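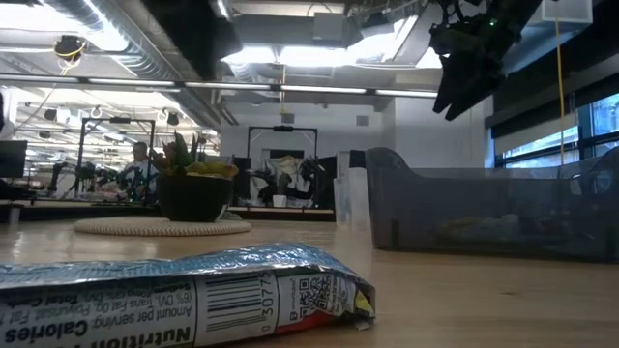 Page 2 of 346

Wulside Community Help > Fixed cells > Setup and maintenance

Picks land short on crinkled foil bags, everything else in the cell is fine

Posted by daltton_bench, 4:10 pm
Status: Open

Single arm over a wood tabletop, dark gripper with fingers or segments, one fixed camera. The task is to pick an item off the table and put it in the translucent gray bin on the right. Current items are a snack bag and a succulent in a round black pot on a woven mat. The bag lies on its side, blue foil toward the top, nutrition label and barcode lower down.

The pot picks correctly. The bag does not. The fingers close short of the center of the bag, and the error changes when I rotate the bag. With the white label facing the camera it is small. With the foil facing the camera it can be large enough that the gripper closes on nothing.

What I have done so far:

Re-ran hand-eye calibration, same result both times.
Checked the tool offset against a pointed pin. Good at four corners of the table.
Cleaned the camera window.
Raised exposure from 346 to 410. This made it worse.
Swapped the gripper cable. No change, as expected.

The table has a gloss finish and the ceiling lights are linear fluorescents in long rows. There are windows on the right side with black shades, partly down. Depth comes from the camera, no separate sensor. Is there a filter setting I have missed, or do I have to change the lighting?

Posted by Satano

Your calibration is not the problem. If it were, the pot would be off as well. An error that moves with the orientation of the object is a depth error on that object.

Wrinkled foil is close to the worst surface you can give a depth camera. Each facet either returns a glare spot or returns nothing, and the software fills the gaps from whatever is next to them. On a glossy table you get the same fault a second time from the tabletop. You can see the ceiling lights as streaks in the wood between the bag and the mat, so part of the table around your object is unreliable too. The printed label has texture and scatters light, which fits the small error you get on that side.

In this order:

1. Put exposure back to 346, then go lower until the streaks on the table stop clipping. Ignore how dark the color image looks.
2. Lower the shades all the way and leave them there. With daylight coming in, any setting you find at 9 am is wrong by 3 pm.
3. Cover the work area with a matte mat. Plain gray rubber is fine. Redo the table plane after you lay it down, or every pick will be low by the thickness of the mat.
4. Turn off hole filling. You want missing points to be missing.
5. Set the pick height from the table plane plus a fixed value for the bag, and use the camera only for X, Y and rotation.

Step 5 alone will probably get you running. Steps 1 to 4 make it stay that way. Save the depth map before and after each step so you know which one did the work.

Check the bin as well. Smoky translucent plastic reads badly in depth, and if your collision check uses live points it may not see the near wall at all. Enter the bin as a fixed box in the cell model, including the raised curved end on the left, and pad it a little.

Posted by tesfamariam_cells

Agree with the above except the order. I would do the mat first, it takes five minutes. We logged 1,069 bag picks on a gloss bench and then covered it. Most of our misses had been bad segmentation of the bag edge against reflections, and the height was a smaller part of it than we thought.

One addition. Look at the crimped end of the bag. If a finger lands on the folded seal, the bag swings when lifted and can catch the bin wall. Offset the grasp toward the middle.

Posted by wul_guest

had same thing, put tape over the shiny part of the bag. works

Posted by daltton_bench, 5:35 pm

Tape is not an option, the items have to stay as they are. Exposure is back at 346 and the shades are going down now. Mat is on order. Fixed height is in and the first picks are centered on the label side. I will post the foil side once the mat is down and the plane is redone.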